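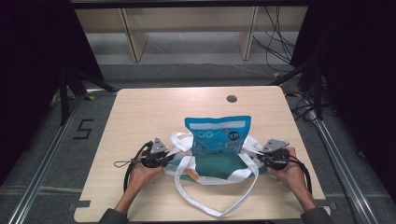 My old phone still had all my texts on it when I did this, so do I really need to wipe the new one first? A reader sent me that after part one of this guide, and the short answer is yes, if you've already gone past the welcome screen. The Meklow transfer tool only shows up during first setup, so a phone you've been poking at for a day won't offer it.

Home | Phones | Guides | Deals | Forum

Part 2: Moving everything to your new Meklow phone

OK, so you've got the SIM in and the phone charging. I've done this move three times now, twice for family and once for me, and these are the steps I'd follow again.

Before you start

You want both phones above 20 percent battery, and I'd leave the new one plugged in the whole time. Put them on the same Wi-Fi network. If your old phone is on a really old version of its software, update it first (I skipped this once and had to start over — not fun).

1. Turn on the new phone and pick your language. Stop when you get to the screen that says "Bring your stuff over."

2. On the old phone, open the app store and install Zabala Move. It's free. Say yes when it asks for contacts, messages and files.

3. Tap "This is my old phone." A code pops up on the new phone. Scan it with the old one.

Note: If the scan keeps failing, turn the brightness up on the new phone. You can also tap "Type it in" and enter the code by hand.

4. Pick what you want to copy. I take contacts, messages, photos and call history, and I leave the apps off. They come down fresh from the store anyway, and you get rid of a lot of junk that way!

5. Check the size at the bottom of the list. Mine said 296 MB without photos, and that part was done before I'd finished my coffee. Photos are a different story, so if you have years of them, start the move before bed.

6. Tap Start and put both phones down next to each other.

Caution: Don't take a call on the old phone while it's copying. The move pauses, and on my last try the messages didn't pick up again and I had to redo them.

7. When the new phone says "All set," open your messages and scroll back a good way. Look at a few older photos too. If something's missing, go to Settings, then System, then Move again, and choose only the part you need.

Caution: Please don't erase the old phone yet. Your bank app and anything that sends you login codes will need to be set up again by hand, and most of them want you to approve it from the old phone. I keep mine in a drawer for 2 weeks.

8. Last one. If you use a Terley watch, unpair it from the old phone and then pair it with the new one. Unpairing saves a backup of your watch faces, so let it finish.

If you bought your phone from Stirkemport, you may get a pop-up asking you to add their support app. You can skip it and the move will still work. I left it on mine for the warranty info and turned off its notifications.

Part 3 covers the home screen and getting the keyboard to stop fixing words that were fine.

20 shares | 3 comments

Comments

Worked for me, but the code scan took a bunch of tries. Typing it in was way faster.

Does this bring over voicemail? I've got some saved ones I don't want to lose.

Reply from the author: It didn't for me. I saved mine as audio files first and sent them to myself. Do that before you swap the SIM if you can.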